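The Colander Should Stay on the Table

By Wumpini Appiah

My mother-in-law puts the colander under the sink. She takes it out, washes the fruit, moves the fruit to a nice bowl, dries the colander and puts it away again behind the bucket. I have watched her do this for 3 years, and I respect her very much, but I think she is wrong.

In the apartment where I grew up we had one colander and no fruit bowl. The fruit was washed in it and it stayed in it until it was eaten. When I moved here I bought a glass bowl, because I thought a serious kitchen must have one. It was heavy and beautiful, and the plums at the bottom always went bad before I noticed them. In March I gave the bowl to my neighbor Rasha, and I do not miss it.

A colander has holes, so the air can go through. It has a handle, so I can carry it to the sink with one hand. If I put it on something with small legs, it also does not take the place I need for cutting. On a table of narrow boards like mine, where crumbs and juice go into every line, I am thankful for each thing that stands a little higher.

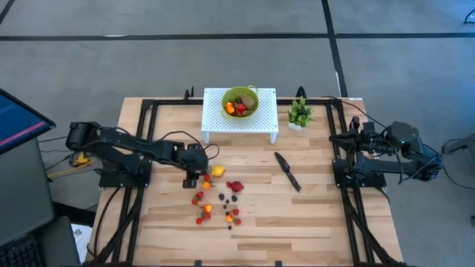
What should stand near it

My rule is that only two things may live beside the fruit: a plant and a knife. The plant is there for pleasure, and I do not want to defend it more than this. The knife is a more difficult question. My friend Roland believes that a knife must go back to its block every time, and in a house with small children I agree with him completely. But I live with adults. When the knife is in the drawer, we eat cookies. When it is next to the fruit, somebody cuts a piece of melon on Thursday night and leaves half for the others.

I know the argument about guests. People say a colander looks unfinished, as if you forgot to clean. Maybe it does. My guests take the strawberries with their fingers anyway, and until now none of them has asked me for the bowl.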